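Section 4: Tray service for bottled water

This section covers table covering, tray position and bottle placement for meeting rooms and side tables at Stallholm. It applies to single bottles with a screw cap. For glassware and jugs, see Section 5.

4.1 Items needed

White tablecloth, one per table
Red plastic serving tray with raised rim
Plastic water bottle, screw cap fitted
Dry lint-free cloth
Stirnolen tray wipe or damp cloth

4.2 Preparing the table

1. Clear the table and wipe it down. Allow it to dry.
2. Lay the tablecloth and smooth it outwards from the middle. Any fold left under the tray will make it rock.
3. Check that the drop is even on both long sides. On the 1190 mm table, the cloth may be turned under at one end.
4. Wipe both faces of the tray, including the underside of the rim, where syrup and coffee collect.
5. Set the tray down flat in the middle of the table. Do not drag it across the cloth.

Note: The tray may be turned slightly to suit the seating. Keep both handle ends free so that it can be lifted with two hands.

CAUTION: Do not place the tray within 600 mm of a heater or hot plate. The rim will warp and the tray will no longer sit flat.

4.3 Placing the bottle

1. Check that the cap is closed. Tighten by hand only.
2. Dry the outside of the bottle with the lint-free cloth, starting at the shoulder and finishing at the base.
3. Hold the bottle by the narrow part just under the cap. Thin-walled bottles buckle if gripped round the label, and a part-used bottle buckles more easily than a full one.
4. Bring the bottle over the tray and lower it upright. The whole of the base must be inside the rim.
5. Let the base meet the tray before releasing the neck.
6. Release, then check that the bottle stands without support.

Bottle held upright at the neck, red tray beneath.
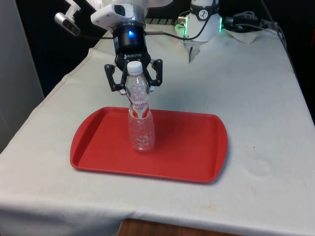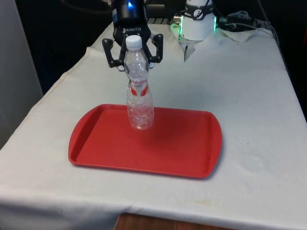

Theda Vogler

4.4 Checks after placing

1. Look at the bottle from the side. If it leans, lift it, turn it a quarter turn and set it down again.
2. If it still leans, inspect the base for dents. Replace a dented bottle.
3. Turn the bottle so that the label faces the nearest seat.
4. Press lightly on each corner of the tray. If the tray rocks, remove the bottle first, then smooth the cloth.

Note: A bottle a little to one side of centre is acceptable. A bottle touching the rim is not.

4.5 Carrying a loaded tray

1. Take hold of both handle ends, thumbs on top.
2. Lift straight up until the tray clears the cloth, then step back from the table.
3. Keep the tray level. Stop before doorways and the ramp outside the Flalton room.
4. Set down one long edge, then the other.

CAUTION: The total load must not exceed 4000 g. Do not stack a second tray on top of a loaded one.

4.6 Clearing and storage

1. Remove the bottle before lifting the tray.
2. Empty any remaining water into the sink, refit the cap and put the bottle in the recycling.
3. Wash the tray in warm water with mild detergent. Do not use scouring pads.
4. Dry the tray fully and store it flat on the Yau rack, no more than 11 trays to a shelf.
5. Shake out the tablecloth and inspect it for stains. Marked cloths go in the laundry on Monday.

Replacement trays and cloths are ordered through Sum-yee Lai. Give the room name and the quantity.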